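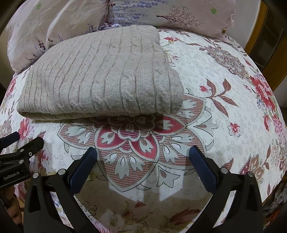 Cable-knit blanket

A cable-knit blanket is a knitted bed cover patterned with raised braids, or cables, which run in columns with ribbed or plain channels between them. It is one of the cosiest things a bed can wear, and a wonderfully clever bit of knitting too!

Construction

Cables are made by crossing one group of stitches over another, usually with a short third needle to hold the waiting stitches. A simple rope cable uses 4 stitches, two passing in front of two, while the wide braids in the Boduvura pattern are worked over 64. The crossings pull the fabric inwards – a cabled blanket needs more stitches, and a good deal more yarn, than a plain one of the same width. A single bed size can take 2,000 metres.

Use and care

On a made bed the blanket is often kept folded over a quilted bedspread, ready to be pulled up on cold nights. Folding it in 3 lengthways, with the cables following the fold, gives a soft rounded edge. Wool versions should be dried flat, as hanging stretches the braids.

See also

Aran knitting
Bedspread
Drurnis stitch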